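Head camera on our Nindum keeps fogging up, what do you clean with?

Posted by Arsalan Sial
We have one Nindum arm in the back, behind a clear film curtain. After about 15 cycles the camera can't find its parts and sulks. Lens or film? 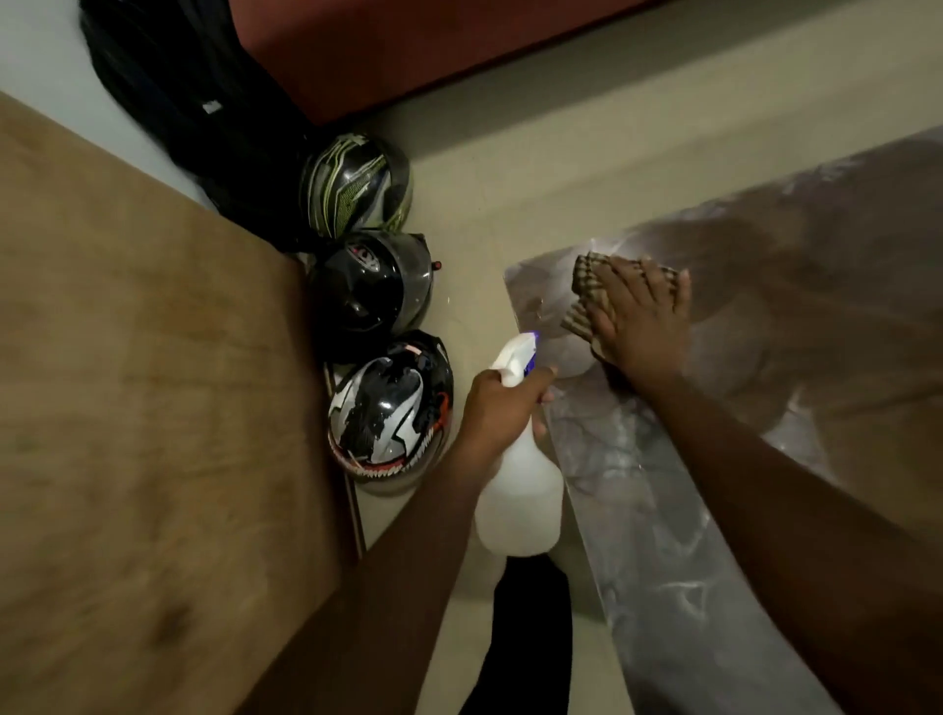

Myrtle Szabo
Film, nearly always. Stop the arm, mist lightly, wipe with a folded cloth. Keep the spray off the connectors – ask me how I know. I do ours every 5 shifts.

Ruiz-Ortega
just buy a Zivis, never had this problem. had 2 others though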